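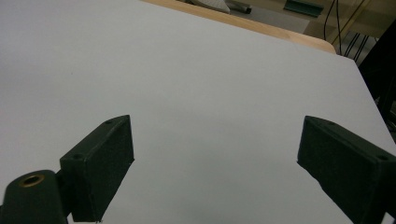

One new participant wrote to ask whether it would be easier to let the robot work the motion out by itself and skip the demonstrations altogether. For the tasks in the Statine program, the answer at present is no. The robot learns from recorded examples, and those examples are supplied by people.

Statine Demonstration Program: Frequently Asked Questions
Last revised Jul 12, 2021

Do I need experience with robots?
No. Participants complete 2 practice sessions at the Nanlow site before any of their recordings are accepted.

What is the difference between hand demonstration and remote control?
In hand demonstration, the participant holds the gripper and performs the task directly. In remote control, the participant sits at the Abugri console and moves the robot arm from there. Remote control places are limited and will next be offered in August.

How should I approach an object?
Participants should bring the gripper in slowly and line it up before closing. Both fingers should be clear of the object until the grasp begins. With a carton of cling film, for instance, there should be a gap on each side, as there is here, and the gap need not be equal left and right. Glossy wrapping can throw a bright line of glare along the package; this is acceptable and the recording should continue.

How many demonstrations are required?
Each participant records 40 demonstrations per task. A demonstration that includes a dropped object should be marked as such and kept.

May I take breaks?
Yes. A break is scheduled after every 11 demonstrations, and further breaks may be taken on request.
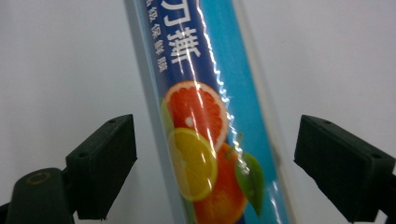
Where are recordings stored, and may I withdraw mine? Recordings are uploaded to the Idgate archive at the end of each session and are held under a participant number. The task label is entered at the same time and should name the object in plain words, so that a package with fruit printed on it is still entered as "cling film." Requests for withdrawal must be made in writing and are completed within 3 business days.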